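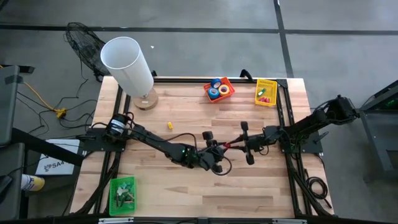 The two arms of our table and the small red piece between the grippers.

Noten Robotics Club
Frequently asked questions for new members and parents

Last updated May 9, 2022

What is the Noten club?

We are a student club for people who want to learn how to program robot arms. We meet in the workshop behind the Drarkulmont library, two evenings in the week, from October until the end of the school year. The club was started by Petronella Mabuza, who teaches electronics, and the programming part is led by Emerson Miranda.

Do I need to know programming before I join?

No. Many members come without any experience. In the first month you learn to move one arm by hand controls, and to write a short program which opens and closes the gripper. If you already know Python, you can go faster and help your partner.

How old must I be?

You must be 14 or older. Younger brothers and sisters are welcome on the open evening, but they can not work at the table.

How much does it cost?

The fee is $40 for the whole year. It pays for tape, cables, finger pads and other small parts that we use up. If the fee is a difficulty for your family, please write to Petronella before you register. She will answer you privately.

What is the Pritaro project?

Pritaro is the name of our project for this year. The task is a handover: one arm takes a small object, brings it to the middle of the table, and the other arm receives it. It sounds easy, and with human hands it is. With two arms it needs a lot of patience, because each arm has its own idea of where the middle is. We had to repeat the calibration many times before the two programs agreed.

Which objects do you use?

Small and light ones, mostly little blocks in strong colors. We keep the other things in plastic baskets on the table, so that students can also practice sorting. Please do not bring glass, food or anything with a battery inside.

Is there a competition?

Yes, the Cuadros Cup. Each team makes 50 handovers in front of the judges, and every object which falls is a lost point. The maximum with the bonus tasks is 200 points. Teams have two or three students. Our best team finished last year with 27 handovers without a drop, and they were quite happy, although they say the lamp on the table was disturbing them. The rules do not allow you to move the lamp, so please practice with it in its place.

Can I choose my partner?

You can write a name in the registration form and we try to respect it. If you write no name, we put you with a person of similar level. It is possible to change partner once, after the first project.

What do I do if the arms are going to touch?

Press the stop button first and ask afterward. You will never be in trouble for pressing it. After a stop, both arms must go back to the home position before anybody runs a program again. Please do not pull them apart with your hands while the motors have power.

What should I wear?

Closed shoes and sleeves that are not too wide. Long hair must be tied. The floor is concrete and the workshop is cold in winter, so a sweater is a good idea. Watch your feet, we have many cables on the floor. The dark tape lines show where visitors must stop when a program is running.

Can I work at the table alone?

Not in your first year. After that you can ask Emerson for the short safety talk, and then you may work alone with one arm. For two arms there must always be two persons present.

Do I need to bring my own laptop?

It is better if you have one, but it is not required. We can lend a few. Reserve it when you register, and save your work on your own USB stick, because the club laptops are cleaned at the end of every month.

My program worked last time and now it misses the object. Why?

This is the question we hear the most. Check first that your object starts in the same place as before. Then check the finger pads, they become smooth after much use and the object slides. If both are fine, run the calibration again. Only after this you should change the code.

May my parents come to watch?

Yes, on the last meeting of each month. Please tell us before, as the room is small.

How can I register?

Take a form at the library desk and give it back there, with the signature of a parent if you are under 18. You will receive an answer before the first meeting in October.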